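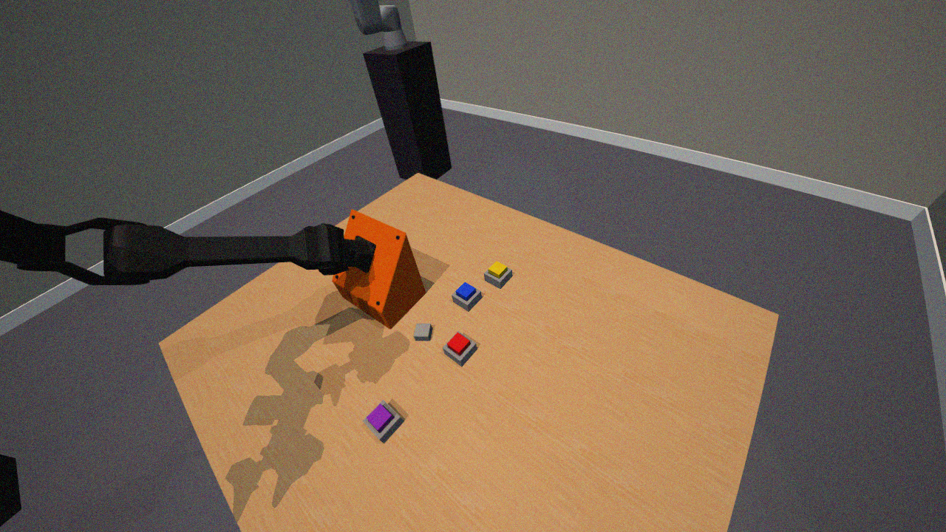

A simulated arm gripping an orange wedge-shaped block.

I have now read the September preview of Climumero 3 twice, and I still can't tell you what playing it is like. I can tell you there will be 70 licensed climbs. I can tell you the word "authentic" comes up in the first paragraph and again in the last. What my thumbs will be doing on the way up those climbs is a mystery, and I suspect Deveck would like it to stay that way until the preorders are in.

Sports games have sold themselves by the list for as long as I've been buying them. More teams, more stadiums, more haircuts. Racing and cycling games may be the worst of the lot, because a road is easy to advertise. You name it, you say it was modeled from survey data, and people who have ridden it get a warm feeling. Then you load it up and hold down one button for eleven minutes while a stamina bar goes from green to yellow.

Hsiu-ying Tse, who reviews for a small site I like, argued last week that I'm being unfair. Her point is that the license pays for everything else, and that without real names the series would have died after the first game. Maybe so. But Prajapati had no license at all, a made-up calendar and riders with names like a law firm, and I put 339 hours into it. The pack moved like a pack. If you took a bad line into a corner you lost places, and you knew why.

Deveck says the rivals in the new one "think for themselves." They said that last time too. Last time, the other riders braked in single file at every bend, including on the flat, and you could pass the whole bunch by staying left. Socorro Huanca posted a video of herself winning a stage that way while eating soup. The patch notes called it "rare behavior."

I'd be happy to be wrong. Let someone outside the studio play a full mountain stage, start to finish, with no cuts, and put it online. Cusik did that with its rally game a month before release, bugs and all, and I paid full price on the strength of it. Until Deveck does the same, my money is staying where it is.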